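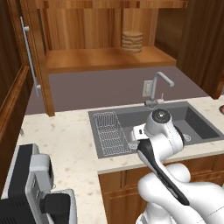 Notebook > Wedarow kitchen cell > Sink station

Sink station: wrist offset and rack clearance

2022-08-24, cell log, Wedarow sim bench

Picked up the sink station again. Complaint from the Prasturier side was that the fingers clip the dish rack on the way down into the left section. In the sim model the arm now comes in over the sink from the right and stops with the gripper pointing down, fingers just above the basin. That is the hold pose I want as the start of every run.

Found two things wrong in the cell file.

First, the tool offset was still the one for the old Brindov fingers, 6 mm short. Put in the right value and saved it under the tool table, not in the script. Please leave it there. The script reads it at load.

Second, the rack was a visual mesh only. It had no collision shape, so the planner went straight through the wire. I gave it a simple box for each side and left the middle open. Wire by wire is too slow - tried it, planning time went past 2000 ms and I gave up.

Clearance to the rack box is set at 10 mm. Speed on the last part of the descent is down to 100 mm/s. The faucet has its own keep-out, with the curved spout covered as well as the base. Lever is inside the same block for now.

Ran the descent from hold a few times after lunch. No contacts logged with the rack. One planner timeout when the goal was close to the divider between the sections. Did not chase it.

Still open:
- divider timeout, see above
- coffee machine has a collision box that looks too tall, check against the Ekwueme drawing
- elbow passes low over the counter on the way back, want a via point there
- copy the tool table to the second bench before the September freeze

Old cell file is kept in the archive folder with "short offset" in the name. Don't load it.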